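Courses > Robot Safety and Good Practice > Notes > Session 2

Overview Notes Readings Lab Forum

Reading time: 2 min

Working Near the Arm, and the Rules We Keep
Notes by Perla Zavala, Dremilholm

Okay, so last session I talked way too long about risk assessment and we never got to the part you'll use. Let's pick it up at speed limits and clearances (bring your sheet from session 1, the one with the hazard columns).

Remember the big idea: you assess the whole application, meaning the arm, the gripper, the thing it's holding and the place where it does the job. A gentle arm holding a kitchen knife is not a gentle system! I had a long argument about this at Haltport years ago and I still think I was right.

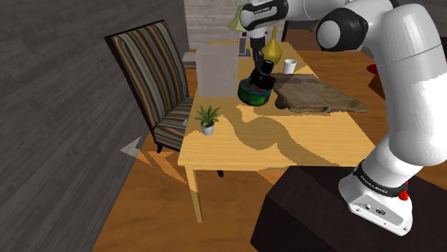

My own rule for simulation is that it gets the same paperwork as the lab. Yes, even though you can't bruise anybody in there. If you write your keep-out zones while you're still in the sim, you carry them over to the hardware, and if you don't, you end up making them up at 10 at night. Take the reach down into the green pot. Going straight down is fine, but before you plan the way out, mark the yellow vase and the white cup behind it as obstacles, and do the wooden board on the other side too, because it hangs a little past the tabletop and people love to model a table as one clean rectangle. Then there's the chair. A chair means a person might sit there, so I'd draw a slow zone on that side whether anyone's in it or not.

House rules, which you'll sign before lab:

- Write the zones down before the first motion, sim or real.
- Two people for any first run on hardware, one of them with a hand by the stop and no phone.
- New gripper, new assessment. Same goes for new fingers on an old gripper.
- Log every stop, including the silly ones.

On logging: we use the Cleso template, and please fill in the "what was it holding" box. Half of you skip it and it's the one I read first.

For next time, read the Tavares chapter on shared workspaces and redo your hazard sheet for a tabletop pick. Keep it to 2 pages. Bring it on paper, I like to scribble.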